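Remlow opens kitchen corner for young children in Clendar

Remlow will open a play kitchen at its Clendar store on Monday, giving families a place to sit down with children under 6 while they shop for homewares.

The kitchen combines full-size household items with soft toy food from the Edet range, including a plush banana, orange and red pepper. Plates, mugs and cutting boards come from Remlow's own shelves. Children can set the table, sort groceries and put everything back where it belongs.
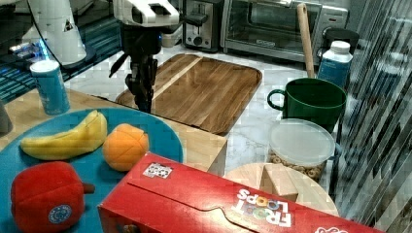 Sessions run for 60 minutes and are free of charge. Bookings can be made at the service counter, and parents or carers are asked to stay with their children throughout. Plush items are washed at the end of each day.

The first 300 families to book will receive a colouring book of kitchen scenes. Edet toys will also be sold in store and through the Cindik catalogue, which lists 270 items for the playroom and kitchen.

Remlow plans to keep the kitchen open until December. Session times are posted at the Clendar store entrance.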